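From: Sandrine Courtois
To: Siltham Home Bar and Kitchen list
Subject: Re: Paper on the worktop, and which measure to buy

Hello all,

Sorry for the slow answer, I've had a kitchen full of relatives and only sat down with the list last night. Quoting the bit I'm replying to so it makes sense to anyone reading the digest:

> We're doing drinks for the village hall supper in May and I've been
> told off twice for leaving rings on the trestle tables. Somebody
> mentioned you cover yours with brown paper and tape it into squares?
> Does that work or is it just more to throw away at the end? Also I
> have been using an eggcup to measure with and I'm told this is a
> disgrace. What should I buy? I don't want to spend a fortune.
> There will be almost 200 people through the door, though they won't
> all want a cocktail, thank goodness.
> - Wumwood end of the village

An eggcup is no disgrace! My grandmother used one for years and the drinks were lovely, if a bit different every time. But for a supper that size I would get something with a proper measure, mainly so that whoever is helping you pours the same drink you do.

Paper first. Yes, I do it, and I've done it for every do we've had since we moved to Siltham. Ordinary brown kraft paper off a roll, the sort you wrap parcels in. I buy one roll and it lasts me ages (the last one did the christening, two birthdays and the whole of Christmas). It goes a bit dark where you spill, so you can see at a glance where you're making a mess, and then at the end you roll the lot up with the lemon pips inside and you're done. It won't stop a flood, mind. If somebody knocks over a jug you still need a cloth, and quickly, and if the tables are precious put an old oilcloth underneath.

For the tape, use the blue painter's stuff. I tried parcel tape the first year and it took a strip of varnish off my mother-in-law's sideboard, and we don't talk about that. Painter's tape comes away clean so long as you don't leave it down for a week. Press the ends down well with your thumb, they're what lifts first when people drag glasses over them.

The squares are really just for me. I like to have a place for glasses, a place for measuring and pouring, a place for fruit and a place where the finished drinks go, and then people know to help themselves from that last one and leave the others be. Don't bother with a ruler. Mine wander all over the place, and I run out of tape halfway across and start again with a new bit that doesn't line up, and it makes no difference to the gin.

Now, measures. I went a bit mad on this over the winter and tried everything in the drawer plus 2 I borrowed, and these are my notes, for what they're worth.

1. The plastic medicine-cup type. Cheap as chips, light, you can buy a stack. The lines rub off in the dishwasher though, and they tip over if you so much as breathe. Good for a picnic, I'd say.

2. The little glass with lines on the side. I've got a Zhuravel one that I'm very fond of. You can see what you're doing, which is a great help if your eyes are like mine, but I've broken 4 of various makes over the years, so I wouldn't hand one to a helper in a busy hall.

3. The metal jigger. My favourite by a long way and what I'd tell you to buy. It doesn't chip, it rinses in a second, and you can drop it on a stone floor and carry on. The shiny ones show every fingerprint, but give them a wipe with a tea towel and they look very smart next to a plain glass on the brown paper. Hold it right over the glass when you pour, not off to one side as I used to, or half of it goes down your sleeve.

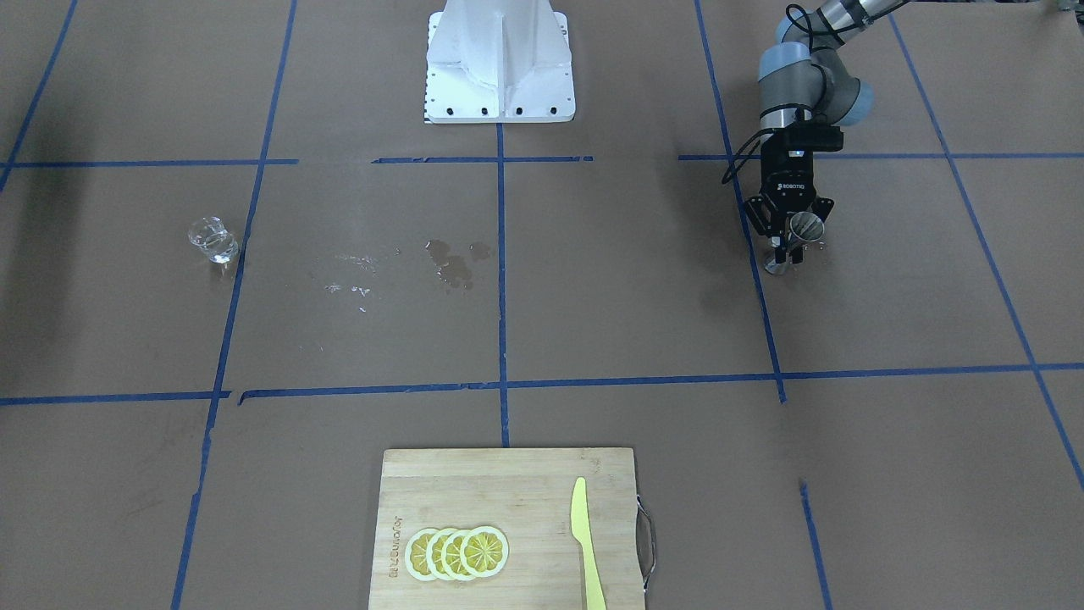 4. The pourer that sits in the neck of the bottle. I had a Vekora set and they're quick once you've got your hand in, but you need one for each bottle and they dribble if you put them in crooked. I'd leave these until you've done a few suppers.

So for the hall I'd get a couple of metal ones, and keep the eggcup for sugar. If your recipe is in 33 ml measures like the one my cousin sent me, do yourself a favour and rewrite it in whole jiggers beforehand - you won't want to be doing sums with a queue in front of you.

You're very welcome to what's left of my roll of paper, and there's most of a roll of the blue tape in the same box. I'm in most evenings after six, just knock.

And do let us know what you end up serving! I've got a rhubarb one I could send round if anybody wants it.

All the best,
Sandrine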